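Home | Forums | Software and Control | Planning and Perception | Members | Search

Print this page | E-mail this thread

Thread: Sellik task planner – has anyone got it past the tidy demo?

heike_grube
Thread starter

We've been trialling Sellik as the layer between our vision model and the arm controllers for most of the winter. The pitch is that you write the task as goals ("treats in the basket", "box empty") and it works out the order, picks the arm and recovers when a grasp fails. I was doubtful going in and I'm more doubtful now, but I'd like to hear from people who aren't selling it.

My main gripe is the recovery behaviour. When the wrist view and the planner disagree about whether something is held, the planner wins. I don't think that's a defensible choice for soft packaging. I've raised it with them and was sent a link to the tuning guide, which I had already read.

Second gripe: the log viewer. You get a lovely coloured tree of goals and no joint currents next to it. So you can see what the software believed at every tick and nothing of what the fingers were feeling.

14 replies | 6 shares

wehlers

What perception are you running underneath? If it's the stock detector then I'd look there first. We got a lot of grief from shiny bags before we retrained. The planner can only work with the object list it's handed.

heike_grube

Stock detector for the first month, then our own, trained on 1000 labelled views. The labels got better. The decisions didn't.

thinh_au

I'll stick up for it a bit. We moved over from a state machine that Wolfram and I wrote ourselves, and half my week used to go on adding branches to it. Sellik let us throw out most of that. It isn't magic, but "the planner wins" is a setting. It's under arbitration, and it's badly named, I'll give you that.

heike_grube

I know the setting. Flip it and the planner re-plans every time the view blows out, so the arm dithers over the box like it's forgotten what it came in for. Neither mode is one I'd sign off.

Our treats task, since Wolfram asked what the perception has to deal with. All wrist views:
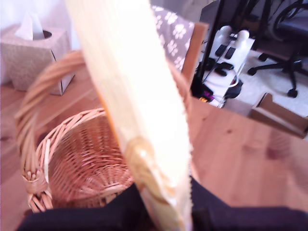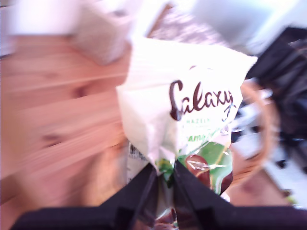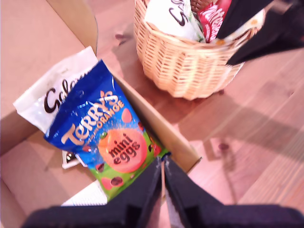 The question I keep asking their support is what the confidence number is a confidence *in*. Is it that the label is right? That the pose is right? That the fingers have it? Those need three different responses and the planner gets one float. A chocolate pouch folds as you squeeze it, so the pose you planned with is stale before you've lifted. I don't blame the detector for that. I blame whoever decided one number was enough.

wehlers

OK, fair. The middle one is what I'd worry about. You've got a clear Galaxy logo and a crumpled bag, so a classifier will be very happy with itself, and it tells you nothing about whether the grip near the bottom end is any good. High score, wrong question.

The first one I'd simply mask. Anything that blurred and that close to the fingers should never reach the object list. We drop detections inside a near-field region and let the gripper width decide whether something's held.

zydrunas_m

Masking is how you lose thin stuff though. We tried it on the Haberkorn cell and it cheerfully reported "nothing held" with a flat part clamped right in front of the lens. Gripper width was within the noise of fully closed. Took us ages to find because the planner kept "recovering" by going back for another one.

wehlers

How noisy is your width reading?? Ours is fine on thin parts. Sounds like a calibration problem, not a masking problem.

zydrunas_m

It was calibrated. Twice. I'm happy to be wrong but I'd want to see your numbers on something as thin as cardboard before I took that advice again.

d_janssen

Can I ask the boring question – why a planner at all for this? Treats from a box to a basket is a job for a learned policy. Collect 500 demos, train it, done. You wouldn't need a symbol for "held" because nothing downstream reads it.

heike_grube

Because then when it fails I've got even less to look at. At least with the goal tree I can point at the node that lied to me. I've sat through the policy pitch too. It's always a fresh checkpoint away from working.

d_janssen

That's a bit unfair. Ours copes with crinkly packaging better than any grasp planner I've used. Where it falls over is stopping. It'll hover above the container after the last item goes in, waiting for more. So we've got a tiny planner on top for that, which I realise weakens my argument.

thinh_au

Ha. It does a bit.

On the two-arm side, has anyone looked at how Sellik reserves space? In the third picture there's something dark and angular over the basket at the upper right which I'm reading as the other gripper. If both arms have a goal that touches the basket, ours locks the whole basket region for one of them and the other just parks. Safe, but you've bought two arms to use one.

heike_grube

Same. The lock is on the named object, so the bigger you draw the basket's bounding volume the worse it gets. Shrink it and the handle isn't covered any more. I'd prefer they locked the swept volume of the motion, and I was told in April that this was on the roadmap. I don't put much weight on roadmaps.

zydrunas_m

Urov does swept volumes. It's slow to plan and the docs are half written, but the collision side is solid and you can call it as a service from something else. We run it at 30 Hz for the checks only and leave the sequencing to a dumb script. A dumb script has never told me it was 97 percent sure of anything.

thinh_au

Does it handle the held object as part of the arm? That's the bit everyone skips.

zydrunas_m

Rigid ones, yes. For bags you attach a box and make it too big. Crude, but at least you know it's wrong in the safe direction.

heike_grube

That's more useful than anything I've had from support. I'll try Urov for the checks with the Sellik tree on top, arbitration off, and a separate held flag that comes from finger current and width together. Wolfram, if you can post your near-field mask settings I'll run them against Žydrūnas's flat part case as well. I expect it to break, but I'll post the logs either way.

wehlers

Will dig them out when I'm back at Inden. They're for a wider lens than most people have, so don't copy them blindly.

Reply to thread | Print this page | E-mail this thread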